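Snacks for the swim club table

January is when our swim club goes back to two practices a week, and I'm in charge of the snack table again. I do the setting up around 4:00, so there is time to fix things before the kids come out.

I used the clear tiered stand for chocolate bars and little cups. Sandwiches are new this year, wrapped one by one, and I wanted baskets near them.
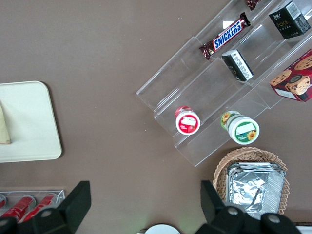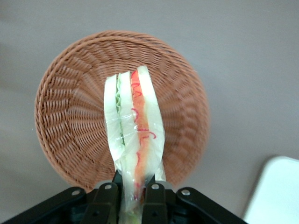 What goes where

Packaged sweets go on the stand, with the labels facing out when I remember. Foil trays live in a woven basket. Sandwiches get a basket too, a shallow one so they don't pile up and get squashed.

What I spent

The stand cost me 10 dollars, secondhand. Yu-ting Leung lent me a basket and wants it back by spring. Sandwiches are the expensive part, and I may drop to half as many next month.

Still to do: price cards, a cash box with a lid that closes, and more napkins. If you have a spare tray, leave it by the front desk with your name on it.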